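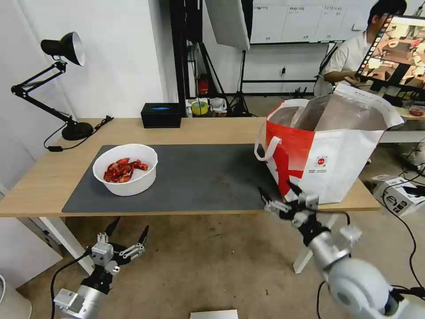 Botley, June

A bowl of crayfish is a cheerful thing to put on a work table, and it will need to be if Prukura is going to persuade Botley to pay extra for the bag it travels in.

The delivery firm has begun offering hot crayfish to offices and workshops in the town, packed in a paper carrier with a foil-like lining. Its leaflet promises that a meal will stay "kitchen fresh" for 90 minutes. The leaflet does not say how warm kitchen fresh is, or whether the clock starts when the lid goes on or when the rider leaves. We asked. Nele Verhoeven, who speaks for the firm, replied that the figure came from "our own trials" and that the full results were not ready to share.

The bag adds £2 to each order. Customers can decline it, although the order page ticks the box for them and the way to untick it sits below the delivery notes, where few hungry people are likely to look.

Ms Verhoeven said the charge "reflects the quality of the lining" and would be looked at again once the service had settled in. She would not say when that might be.

The idea of eating crayfish at work has its own doubters. It is a slow meal. Each one has to be picked up and pulled apart for a small amount of meat, the sauce gets on everything, and the shells have to go somewhere. Reiko Hattori, who runs a framing shop off West Way and tried the service in its first fortnight, said she enjoyed the food and would not be ordering it again before five o'clock.

"I had two customers in and I couldn't touch a single thing they'd brought me," she said. "It was nearly three before I got the smell off my hands. Lovely, mind you. A bit salty."

Her order came to her warm, she said, but her shop is a short ride from the kitchen and she did not think that proved much about the bag.

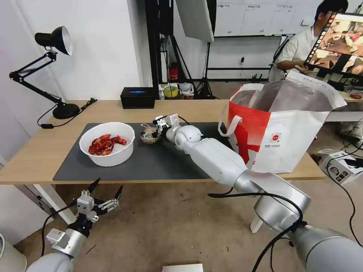 Portions are another sore point. The standard box is sold by cooked weight, shell included, which is common enough with shellfish but can come as a surprise to anyone used to buying peeled prawns. Sadao Kaneko, a retired fishmonger who now teaches an evening class in preparing seafood, said buyers should think about what they would have left once the heads and shells were gone.

"People see a full bowl and think it's a feast," he said. "With small ones you're doing a lot of work for your supper. Get the bigger size if they've got it, and ask where they were caught."

Prukura's menu does not say where its crayfish come from. Ms Verhoeven said they were bought frozen from "trusted suppliers" and cooked to order, and that details would be added when the menu was next printed. The online menu, which needs no printing, was still without them when this item was written.

Then there is the bag itself. Prukura calls it "fully recyclable", a claim repeated on the leaflet. Carriers that join paper to a shiny lining can be awkward to recycle because the layers have to be separated, and the leaflet gives no instructions for doing so. Asked what customers should do with theirs, the firm suggested keeping it for picnics.

Agathe Pruvost, who manages a shared workshop building and has fielded requests to allow the deliveries, has said yes on a trial basis. Tenants must take their shells away with them and keep food off the shared benches unless they have put something down first. She is less bothered about the carriers.

"They stand up well enough," she said. "I've got a cupboard full of bags for life already, so I don't know that I need a posher one."

The firm says it has taken 300 orders since it started in the town, a number it offered without saying how many came at the half-price opening rate. That offer has now ended. A standard box costs £38, before the bag and delivery, and is described as enough for sharing. The menu does not say between how many.

Deliveries run from noon until nine in the evening. Prukura said it hoped to extend the service to villages west of Botley later in the summer, where the journey from the kitchen will be a good deal longer.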